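**Shape blocks** (also *shape pieces*, *sorting shapes*) are small solid pieces cut or molded in simple outlines, used for sorting, matching and pattern play. Found in nurseries, classrooms, and at the bottom of most toy boxes. Older sets mostly wood, later ones mostly plastic.

## Sets

Size of set varies a lot. The Stutberg box held 20 pieces and a cloth bag. The Platura school tub held 600 – meant for a whole class, usually split between tables. McAlister sold refills by weight, so no fixed count, and colors did not always match the older peices.

## Work surface

Blocks can be used on any flat surface but a board is common. Keeps the pieces together, gives the child an edge to work inside. Ovincombe boards were sold seperately from the blocks, catalog number 829, in 2 sizes.
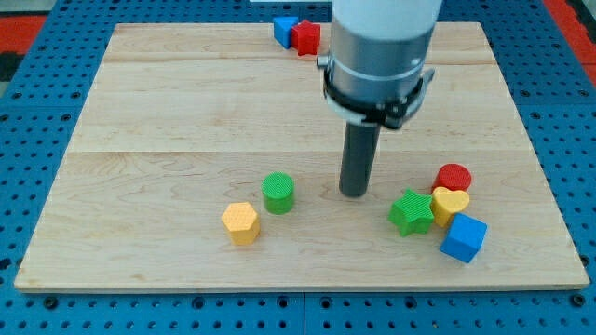 Plain wood is the usual choice for a board, painted ones chip. Pale woods are preferred in schools as bright plastic is easier to pick out against them. Small shapes are often just scattered across the board at the start, like the eight plastic ones on the light wood here, and sorted from there. Cloth and felt also used – quieter, but small pieces snag.

## Play

Most common is sorting by outline, then by color. Other uses:

- copying a pattern from a card
- filling a drawn outline
- trays with cut-out holes (see *Shape sorter*)

## Care

Plastic pieces: warm soapy water, air dry. Wooden pieces and boards wiped only, never soaked. Very small pieces not suitable for children under three.

## See also

- Pattern blocks
- Pegboard (toy)
- Tangram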